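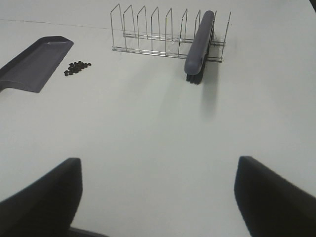
What does a sweeping task ask of a planner that ordinary pick-and-place does not?
Mostly it asks for patience with contact. A picked object has one pose to track, while a heap of small pieces changes shape with every stroke, so the planner has to look again before it commits to the next move.

That was the starting point for our project, which we named Drulemari after a long evening in June when every sensible name seemed to be taken. The software has two parts. Vodham is the perception node, and it turns each wrist camera image into a mask of loose pieces and a rough outline of the tools. Dadska is the planner, which takes those outlines and picks the next grasp or stroke. We wrote both in Python and kept the messages between them as plain as we could, and we were very glad of that later on.

Vodham was trained on 1,000 wrist camera images that we labeled ourselves, over more cups of tea than we would like to admit. Dark pieces on a white table were easy for it. Thin shiny wire was much harder, and the early masks broke every rod into dashes. We ended up closing gaps of up to 6 pixels before passing the mask along – a crude fix, but it has held up well.
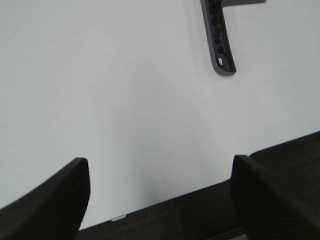
Figure 2. Wrist view with the gripper open and a blue-gray part near the top right.

Views like this one gave Dadska its worst habits. When an outline ran off the edge of the image, the planner treated the visible piece as the whole object and put its grasp point in the wrong place. We now flag any outline that touches the border, and Dadska backs the arm up and asks for a second look before planning anything. The extra look adds roughly 2 seconds to a cycle.

We tested the change over 40 planning runs in the Þrastardóttir lab and the bad grasp points became much rarer, though long handles still cause trouble.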